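Seseck Bench Arm — tabletop arm for fetch-and-put-back jobs

In stock at Nisness. Ships in 2 boxes. Item 774.

Can it do the chores yet? Some. Lab benches, parts counters, packing tables — yes, if things stay where you left them. Kitchens, no. Laundry, no, please stop asking.

Good at:
Moving plates and trays between fixed spots
Same pick, same place, all shift
Clearing to a bin

Not good at:
Anything floppy
Drawers that stick
A bench sombody rearranged over lunch

Base plate, cable and gripper included. Fingers sold seperately for odd shapes, see Petrauskas parts list. Warranty 30 months. Returns OK if the base plate hasn't been drilled.

Jaanus Luik does setup calls, book early. Map your bench before you call — every holder, every bin, label them. New firmware Mon 2 October, update before first run.

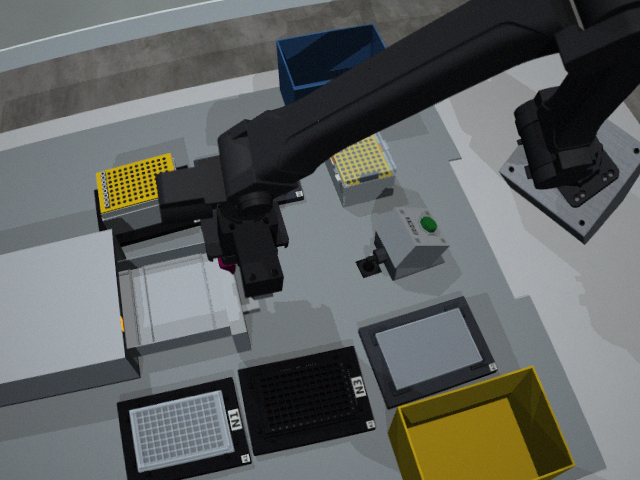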